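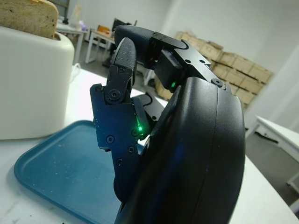
Hi neighbors! I'm looking for 4 people to come sing with us, and I'd love it if one of them was you.

I'm Lucyna Marciniak and I run the Brover Singers over in Nunddale. We're a small group, we sing mostly folk songs and old radio tunes (plus whatever somebody begs for at the break), and we lost two altos and a bass when people moved away last fall. So right now I need two altos, one bass and a tenor who can stand next to Pete without getting pulled onto his part. You don't have to read music. I send out practice tracks, and most of us learn in the car anyway.

We meet one evening a week in the upstairs room at the old Van Loon school, side door, and there's an elevator if you need it. Dues are 20 dollars a month and that covers your sheet music. If money's tight, tell me and we'll skip it, no big talk required.

The big thing coming up is the spring concert in Brisotdale. It's an 800-seat hall!! We won't fill it, but the sound in there is gorgeous and I've wanted to sing in it since I was a kid. You'd need to make most of the rehearsals before then, and you'd need black pants or a long black skirt. Scarves are on us.

There's no scary audition. Come sit in once, sing along, and afterward we'll do a few scales at the piano so I can hear where your voice likes to be. Teens are fine if they're 16 or up.

Please get in touch by Jan 25, 2025. Leave a note for me at the school office with your name, phone number and the part you think you sing (a guess is fine), or grab me after any rehearsal.

Lucyna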